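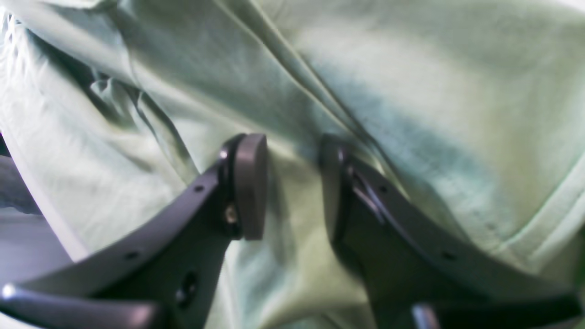 Gripper fingers on the pale green cloth, wrist camera view.

Mendham Robotics Club: Laundry Project

The club spent the spring term teaching a robot arm to pick up and fold clothes. There were 7 students on the project, led by Giang Đào, and they met after school in the Mendham shop room until 6 most evenings.

Cloth is harder to handle than blocks or cups. It changes shape each time it is touched, and a fold that looks easy to grab can slip out between the pads. The students drove the arm by hand first and saved each try. By June they had 64 saved runs, each one up to 60 seconds long.

The fingertip pads bolt on with small screws, so a worn pad can be changed without taking the finger off. Most of the early runs went to finding a good spot to pinch. Folding came later, starting with sleeves.

The project will be on show at the Gatine open house, at the table next to the Paewai line-following team. New members can sign up there.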